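Brinmont to replace bottled water at desks with mains-fed dispensers

Brinmont will stop supplying single-use water bottles to its offices and test rooms from November, the company has told staff. Mains-fed dispensers will be fitted on both floors of the Rieger building, with the Hudent annexe to follow once its pipework has been checked. The change covers drinking water only. Supplies for laboratory use are ordered under a separate contract and are not affected. 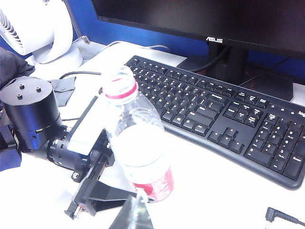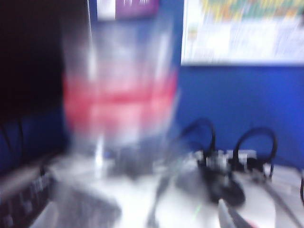 Drinks containers on white work surfaces: a bottle beside a keyboard, first picture, and a clear plastic cup, second picture.

The company currently buys roughly 3,000 bottles a month, delivered on pallets and held in a ground-floor store. An internal review found that storage, rather than purchase price, was the larger problem. The store has no cooling and faces south, and stock held there in summer regularly went above the temperature advised by the supplier. Two deliveries were sent back last year.

Graham Lightfoot, who manages the building, said the dispensers would be connected to the rising main and not to the roof tank, which serves the toilets and cleaning points. "The tank is adequate for what it does, but we do not want drinking water standing in it over a long weekend," he said. Each unit will have its own isolating valve and a double check valve to prevent backflow. Pipe runs to the units will be kept short to limit the volume of water left standing overnight.

Filters will be changed every 6 months. The units will be cleaned and descaled at the same visit, and samples will be taken from each outlet after the work and again 12 days later. Results will be posted beside the unit. A dispenser that fails a sample will be shut off at the valve until a repeat test is clear.

Supply and maintenance will be handled by Vamusitz under a fixed-term agreement. The value of the contract has not been disclosed. Installation will be carried out before 8 am where possible, as the water to each floor must be turned off while the connections are made.

Staff will be asked to bring a refillable bottle with a lid that closes fully. Open cups will still be allowed in the kitchen and meeting rooms, but not at desks with mains-powered equipment. Ruth Fothergill, who is responsible for health and safety, said the rule was already in the site handbook and had been applied unevenly. Spills on keyboards and extension leads made up most of the minor damage reports she received in the past year.

Remaining bottled stock will be used up first. A small reserve will be kept for interruptions to the mains supply and replaced according to the date on the packs. Visitors will be given glasses at reception.

Questions about the position of the dispensers should be sent to the building office before the drawings are issued to the contractor.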